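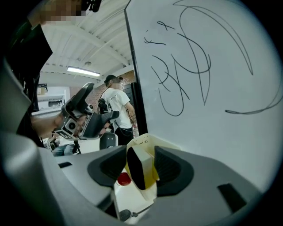 Photo: Urnus / Ververidis workroom

Urnus
Friday, January 1, 2021

New year, so my feed is full of people telling me to put my small stuff in cups. Cups! One cup per kind of thing, clean desk by February. I have some doubts. Thread.

The plan going around is the Golero one. You get a PDF. You walk through the room, pick up every loose thing smaller than your palm and drop it in a container. Then you sort the containers. Then you "review" the containers. I've read it twice and I still can't find the step where you own less stuff.

Look at the white cup in the photo, with the little yellow block that has a black face. Under Golero the cup is a "home" and the block is a "resident." I call it a block and a cup.

And then there's the small round red thing next to it, on the white surface. A ball? A cap from something? Could be either. Every work surface I've known has one of these. Golero says if you can't name it in 8 seconds, it goes in the Unknowns cup. Fine. What happens to the Unknowns cup?

I'll tell you what happens, I had one for three years. It fills up. Then you get a second one.

Somebody in my replies last night said the cup "trains you to notice." My cup trained me to toss things in its direction from across the room. I got pretty good.

Also nobody selling a system ever shows you a cup with a stained rim. Theirs are all matching and new. In real rooms the small-parts cup is whatever cup lost its old job, and it has a mark on it, and that's fine. You don't need the set of 8. The set is 50 bucks.

(Yes, I checked what shipping would be. No, I'm not buying it. Stop sending me the discount code.)

OK, whiteboards, because that's the other half of the January pitch. "Get it out of your head and onto the wall." Sure. Now look at the wall.

Loops, a knot of crossed lines in the middle, one long curve going way up and another running off to the right. Not a word on it that I can read. I'd love to meet the productivity coach who could pull a to-do list out of that.

I'm not even making fun of it. I like a scribbled board better than the color-coded kind. A color-coded board tells me somebody spent the morning on the board.

What I don't buy is the claim that putting it on a wall means it gets done. I had a board at my last job with a box in the corner marked DO NOT ERASE. Never found out what the box was for. We wrote around it until the lease was up.

If you want my actual whiteboard advice, and you probably don't: take a cloth to it before you go home. The whole thing. If something on there matters, copy it onto paper first. If you can't be bothered to copy it, you have your answer about how much it matters.

Do I do this? About half the time.

Someone's going to bring up Zotden, the spray. I've used Zotden. It works about as well as a damp rag on fresh marker, and it does less than I'd hoped on old marker. The smell hangs around through lunch. If you already have a bottle, use it up. I wouldn't drive anywhere for one.

Back to small things. Here's my problem with sorting by kind. The Golero guide wants all blocks together, all caps together, all clips together. Looks great. But I don't reach for things by kind. I reach for them by job. The stuff I need for one job ends up spread over five cups, and now I'm a guy carrying cups.

What I do at home is one cup for whatever I'm in the middle of. That's it. Job's over, cup gets dumped out on the table and everything goes back or goes in the trash. A dumb system. It has no PDF.

It fails too, by the way! It fails when I start a second job before the first one is done, and I always start a second job. So right now there are two cups. I'm watching the situation.

Reply I keep getting: "You just haven't committed to it." Maybe. But if a method only works on people who were going to keep a neat desk anyway, I'm not sure what the method is doing. My neat friends were neat before Golero. My messy friends now own a lot of cups.

Another one: "Labels fix this." I've tried labels. The label tells you what was in the cup the day you made the label. I have a cup that says SCREWS and it's all rubber bands and one key.

Don't ask me about the key.

Fair's fair, here is the part of the guide I think is right. It says clear one surface and leave it clear for a week before you touch anything else. Just one. No containers, no buying anything. Page 2, easy to miss, and then the rest of it goes straight back to selling you stuff to put stuff in.

So that's what I'm doing. One surface, the left end of my table, one week. The red thing, or my version of it (a plastic knob, I think from a lamp), has to go somewhere else. At the moment it's on the windowsill, and I know, I know, that's just a different surface.

Will report back in February if I remember. I have not written it on a whiteboard.

Adding one more since people are asking: no, I don't have a link for the white cup. It's a cup. Look in the back of your cabinet, you have four.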